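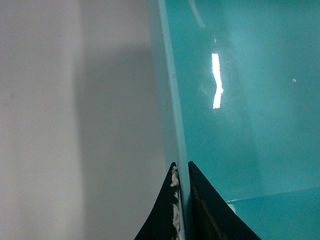
Pavliuk asked, on reading the first draft of this card, why anyone should trust a set of demonstrations recorded by people who were learning the job as they went. Fair question. The short answer is that you shouldn't trust it very far, and the rest of this file is meant to say how far.

Stiltine wrist set
README and data card, second revision

What this is

Recordings from the wrist camera on the Stiltine arm, a two-fingered thing built in the shared workshop at Asby out of printed parts, hobby servos and a fair amount of glue. The arm was driven by hand through a copy of itself, so every movement in the set is a person's movement, hesitations included. The tasks are plain ones: take hold of a plastic bin by its rim, shift it, clear small bits off a table.

There are 12 sessions in the folder. We kept 10 for the main set and put the other two in a folder called odd, where the clock on the logging laptop had drifted and the joint readings no longer line up with the pictures.

What we hoped for

The build notes for the Pletau controller board promised smooth following at low speed. We have not seen it. At low speed the wrist joint sticks and then jumps, and you will find the jump in nearly every session if you plot joint five. Whoever was driving learned to push through it, so a model trained on this will probably learn to push through it too. Whether that counts as skill is up to you.

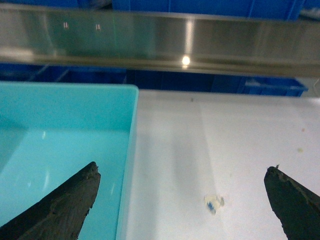 Thin, see-through scraps are the hardest thing we tried. They sit flat, they hardly show against a pale table, and the fingertips are too blunt to get under an edge. Attempts are marked in the notes column as good, poor or gave up. Please read that column before quoting any success figure, and please don't quote ours, as two of us marked the same session and disagreed on 6 attempts.

Known faults

The finger padding was replaced partway through the recordings and we failed to write down when. Grip readings before and after the change should not be compared.

Grip force is worked out from servo current. It is a poor guide to real force, and worse once the servos have been running for 20 minutes. Treat it as "squeezing" or "not squeezing" and leave it there.

Glossy plastic throws the ceiling lights straight back at the lens. We tried turning the exposure down and lost the dark fingers against the dark background, so we turned it up again. There is no correction in the files.

Depth is not included. There was a depth sensor for one afternoon – the readings off shiny surfaces were nonsense and we threw them out.

Files

sessions/ has one folder per session, with video, joints.csv and notes.csv
odd/ has the two sessions with the clock fault
calib/ has the camera calibration, done once, before the camera mount was reprinted
tools/ has the script that cuts a session into attempts

The calibration is therefore slightly wrong for later sessions. Redo it if you need anything finer than a rough position.

Running the script

It needs Python and nothing unusual. Point it at a session folder and it writes the cut attempts next to the originals. It will overwrite earlier cuts without asking. This has been on the list to fix since September.

What not to use it for

Anything to do with safety. Any claim that home-built arms are as good as bought ones. Any comparison between drivers, as we swapped places freely and the driver column is half guesswork.

Still open

Whether more sessions would help at all. One view in the workshop is that the wrist joint should be rebuilt first and the whole lot recorded again. The other is that a better joint would only show up the next fault. Wednesday evenings are when the arm is out, if you want to see joint five for yourself.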